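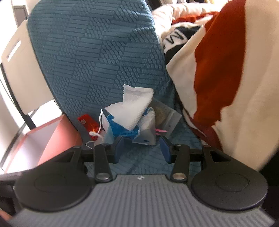 *The Gostby in blue, with paper towel.*

## Gostby quilted throw: sixteen weeks on the couch

*May 2024*

I bought this throw in January, in the middle of a heatwave, which tells you how well I plan my shopping. The couch is a second-hand three-seater from Hedum with perfectly good bones and oatmeal upholstery, and oatmeal upholstery does not get along with a kelpie cross. I'd already been through a stretch cover (more on that horror below) and wanted something I could just chuck over the top and rip off again when people came round.

So, the Gostby. It's a big quilted throw sold for beds, but plenty of people in the Molefe reviews were using it on lounges, so I figured why not. It comes in a few colours and I went the blue. The quilting is in blocks, bars in one and little raised ovals in the next, so it looks a bit like a checkerboard. I wasn't sure about it on the website. In person I love it! It has enough going on that a bit of fluff doesn't jump out at you, and it doesn't look like a doona somebody's forgotten to put away.

### Buying it

I paid $60 at Molefe, down from I don't remember what, plus shipping. They said up to 20 days for delivery and it came in eight, folded into a bag so tight I thought they'd sent the cot size. Give it an afternoon to puff up again. There was a faint new-fabric smell that went after the first wash.

If you've got a Molefe near you, go and feel it in the shop first. I've since seen the grey one on display and the grey is much more of a mushroom than the website lets on. A friend who wanted proper grey would be cranky about that.

### What it's like to live with

Comfortable, basically. It's soft without being fluffy and it doesn't get that clingy, sweaty thing against bare legs in summer — I was really worried about that one, having grown up with a vinyl lounge in Rockhampton. Now it's cooling down in the evenings I've started pulling one end over my knees as well, and it's warm enough for that but no substitute for a proper blanket.

It does slip. Every quilted throw I've owned slips, and this one creeps forward off the backrest a little each time someone flops down. I tried those corkscrew upholstery pins (hated them, jabbed myself twice) and then went back to the old trick of shoving a rolled-up towel down behind the seat cushions to hold it in. Works a treat. You can use a pool noodle if you've got one going spare. I do a quick tug and smooth before bed and that's the extent of the upkeep.

The dog approves. She does a lot of circling and digging before she'll lie down, and I was braced for pulled threads within a week. So far there's one snag, near a corner, where a claw caught the stitching. I poked the loop back through with a needle and I'd have trouble finding it again. Dog hair sits on top of the fabric and comes off with a damp rubber glove, though it does like to settle into the dips between the bars, so you need to go along them and then across.

### Washing

I do it every second weekend, cold, gentle cycle. It fits in my 8 kilo front loader with nothing else in there and I wouldn't try it in anything smaller. Drying is the annoying bit. Over two lines of the Hills hoist in January it was done before lunch; last weekend it was out all day and still damp along the hem, so it finished up on the back of a dining chair. It hasn't shrunk that I can tell, and the quilting hasn't gone lumpy, which is what killed my last one.

Colour's held up too. Maybe a whisker softer on the end that gets the afternoon sun.

### Compared to the Floltik

The Floltik is the stretch cover I had before, the fitted kind with elastic all round and a bag of foam sticks for the gaps. It was $25, so cheaper by a mile, and on the day you put it on it does look neater. It took me the best part of an episode of telly to get it on, though, and by the next morning it looked like a fitted sheet on the wrong mattress. Hair wove itself right in. If you live alone and sit very still you might get on with it fine!

### Things I'd change

- Some sort of grip on the back, even just a strip or two
- A slightly longer version. It covers the seat and back of mine but only just makes it over the front edge, and the arms are on their own
- Care label that isn't sewn right where your hand goes

### Would I buy it again?

Yep, and I nearly did. I had a second one in the cart for the spare bed and then saw the price had gone back up, so I'm waiting for the end of financial year sales. Four stars, with the lost one going to the slipping and the length. If you've got one of the deep modern lounges, measure from the floor at the front, up over the seat and over the back before you order — mine's an old-fashioned shallow one and there's not much to spare.

I'll come back and update if the stitching goes.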